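Bench helper wanted, Kakatwood

Hi! I'm Bernadette Baptiste and I run Kakatwood, a small shop that makes boards. Cutting boards, serving boards, bread boards, the odd cheese board when somebody's sister is getting married. I've got more orders than hands right now and I'm looking for one person to come in part time, starting in July, and help me get them out the door.

The work is 20 hours a week, mornings mostly. I open up at 7:30 and I like to be done with the loud stuff by lunch. After that it's oiling, wrapping and answering emails, and you're welcome to stay for that part or go home, we can work it out between us.

You'd be sanding a lot. I want to say that up front because the last ad I wrote talked about "craft" and I got a stack of very nice letters from people who wanted to carve spoons. Sanding, gluing up strips, scraping off the squeeze-out, sanding again, rounding over edges, oil, wait, more oil. Then labels and boxes. I put on the radio and the time goes by pretty fast, but if you get bored easily you'll probably hate it by the second week.

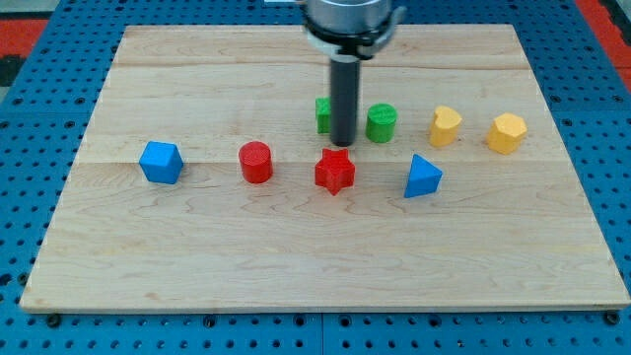 Pale wood is most of what we sell, and it's the stuff I'd want you to get comfortable with first. Dark wood forgives you. On a light board every scratch from the coarse paper shows up the minute the oil goes on, and then you're back where you began. You also have to look at the wood before you decide which face goes up – I love it when there's wavy grain with a few little knots and curls in it like this one has, and I'd never put that on the bottom. Same with the seams where the strips are glued together. A faint line is fine, a line you can catch with a fingernail goes back on the pile. Wen-hsiung Au, who has been with me 11 years, will teach you his way of checking and I'll teach you mine, and they don't agree, so pick whichever you like.

We shipped 2,563 boards last year, which still sounds made up to me when I type it. A big chunk went to Fanine, the kitchen store over in Mondum, and the rest were one at a time to people who found us online. The Laitinen order is the next big one and it's why I'd love to have somebody in place before the end of summer!

What I'm after: somebody who can stand for a few hours, lift a box of boards without hurting themselves, and tell me when something's gone wrong instead of hiding it under the bench (I have done this myself, so no judgment). Shop experience is great but I don't need it. If you've refinished a table or built a shelf that's still up, tell me about it.

There are 2 paid trial mornings before either of us has to decide anything. Masks, ear protection and aprons are here. Bring closed shoes and a lunch. Parking is behind the building, ignore the sign.

To apply, stop by any morning after 9 or send me a note through the contact form with "bench" in the subject. A resume is fine but a few lines about yourself would be better – and a photo of something you made, if you have one.

Bernadette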